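Section 4. Night Operation and Headlight Adjustment

Plodine Street Lamp Kit, Owner's Manual
Revised February 5, 2018

4.1 General

This section covers the setting and use of the Plodine front lamp on unlit and partly lit streets. The lamp must be mounted and wired as directed in Section 3 before any adjustment is made. Settings made indoors against a wall are provisional and must be checked on a road surface after dark.

The lamp has two output settings. LOW delivers 200 lumens and is intended for streets with working street lights. HIGH delivers 1000 lumens and is intended for roads with little or no other light. Local rules on the use of front lamps take priority over the instructions in this manual.

CAUTION: Do not look into the lens while the lamp is on. Do not aim the lamp at eye level toward pedestrians or oncoming traffic.

4.2 Choosing a Place for Adjustment

Select a quiet, level stretch of road where the vehicle may stand legally. Some light from nearby buildings is acceptable. Strong light falling directly on the test area will hide the outer part of the beam and lead to an incorrect setting.

A rough surface is preferred. Cracks, pits, and ridges show up clearly inside the beam and fade from sight outside it, so that the limit of useful light can be judged by eye. Fresh, smooth asphalt gives a less reliable result.
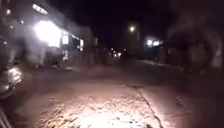
Figure 4-1. Beam on uneven ground, with lighted building openings and haze beyond.

4.3 Adjusting the Beam

1. Park the vehicle on the selected surface and set the brake.
2. Switch the lamp to LOW and allow one minute for the output to settle.
3. Loosen both bracket screws one-half turn. Do not remove them.
4. Tilt the lamp down until the brightest part of the beam falls on the ground directly ahead of the vehicle.
5. Raise the lamp slowly, one mark at a time on the bracket scale. Stop when the light fades evenly into the middle distance and no bright patch appears on walls or windows above ground level.
6. Turn the lamp left or right until the beam is centered on the line of travel.
7. Tighten the bracket screws, alternating between them.
8. Switch to HIGH and repeat the check in Step 5. If necessary, lower the lamp by one mark.

NOTE: The bracket screws accept the hex key supplied in the Sindmont tool pouch. Replacement keys are ordered under part number 1287.

4.4 Smoke, Haze, and Fog

Airborne smoke or moisture reflects light back toward the operator and softens the outlines of objects behind it. Under these conditions, use LOW. Switching to HIGH will brighten the haze and reduce the distance at which a curb or a parked car can be recognized.

Where a lighted storefront stands behind drifting smoke, allow additional time before proceeding. A person standing between the vehicle and the light may be difficult to make out.

4.5 Narrow Streets

On a narrow street, the edge of the sidewalk is the most dependable guide. Keep the curb line in view at the side of the beam and maintain an even distance from it. Reduce speed wherever the surface ahead changes in tone, as a darker band across the road may indicate a dip, a patch, or a joint.

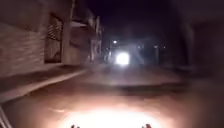
A bright light at the far end of the street does not illuminate the ground between. Operators should judge the road by the area covered by their own lamp and should be able to stop within it. Particular care is required beside walls that stand close to the curb, where doorways and gates may open without warning.

CAUTION: Never exceed a speed at which the vehicle can be stopped inside the lighted area.

4.6 Color Filter

The optional Skjelbred amber filter may be fitted over the lens. It produces a warmer light and lowers the output at both settings. Repeat the procedure in 4.3 after fitting or removing the filter.

4.7 Periodic Checks

Check the aim of the lamp every 22 days when the vehicle is in regular use, and after any fall or collision. Clean the lens with a soft, damp cloth. Lamps stored over the winter should be inspected in November, before storage, for cracks in the housing and looseness in the bracket.

If the beam cannot be centered after two attempts, return the lamp and bracket together to a Kernton service counter. Do not bend the bracket by hand.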